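Keep the Boring Shop on the Corner

By Renata Henríquez
December 27, 2021

My zipper broke in April, halfway up a coat I happen to love, and I did what I always do. I opened my phone and started looking at new coats. I had one in the cart, 115 dollars plus shipping, when my neighbor Jaruwan Boonyarit caught me on the stairs and asked why I was wearing a coat that only closed from the ribs up. I told her. She gave me the look you'd give a kid who has just thrown out a sandwich, and then she walked me over to Ostapchuk.

If you live in Bostham you've gone past Ostapchuk a thousand times. It's the narrow place between the pharmacy and what used to be the video store, with the faded awning and a window full of thread. They do zippers, hems, buttons, linings, the odd tent. I had lived four blocks away for years and I'd never once been inside! The woman at the counter turned my coat over, tugged at the zipper, said "slider," and charged me five dollars. The teeth were fine. I had been ready to throw out a whole coat over a bit of metal smaller than my thumbnail.

So now I have opinions about this, and you're getting them.

I think a town needs its boring shops more than it needs its exciting ones. We're all very good at getting worked up over the exciting ones. When Kisora opened downtown with the big pastry case there was a line down to the bank (I was in it, the almond thing is great). But I could live without the almond thing. What I can't easily replace is a person who knows by feel that it's the slider, or who'll cut me one key, or sell me two screws out of a drawer instead of a plastic box of 200.

People tell me you can learn all this from videos now, and sure, you can. I've tried. I once spent an entire evening replacing the cord on a window blind and ended up with a blind that goes down very nicely and has stayed down. A video can't pick up your blind and tell you that you bought the wrong cord. I also don't think everybody should have to be handy. I'm not, I have a job and a cat, and I'd like to pay somebody decent money to be good at the things I'm bad at.
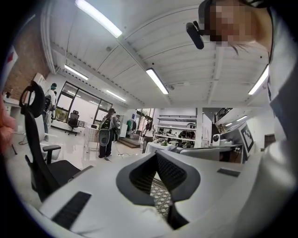
4 min read

Which gets me to the money, because five dollars can't be right. I said so to Jaruwan and she said the shop makes its rent on wedding dresses and uniforms, and the small stuff just sort of rides along. That worries me. The landlord on that block has asked for 2,606 a month for the old video store, and it's still sitting there dark. I don't know what Ostapchuk pays and it's none of my business, but I can guess which way it's going.

I'd like the town to do something dull and useful, like a lower fee for repair businesses. Ukine, one town over, gives them a break on the license every year, and they still have a cobbler. A cobbler! I drove my boots over there and felt like I was in a different decade.

In the meantime I've been going through my closet looking for things that are a little bit broken, and there's plenty – a skirt hem, a duffel strap, a raincoat missing its bottom snap. I bring them in one at a time and I round up the bill. The raincoat goes in next week, if I can find the snap.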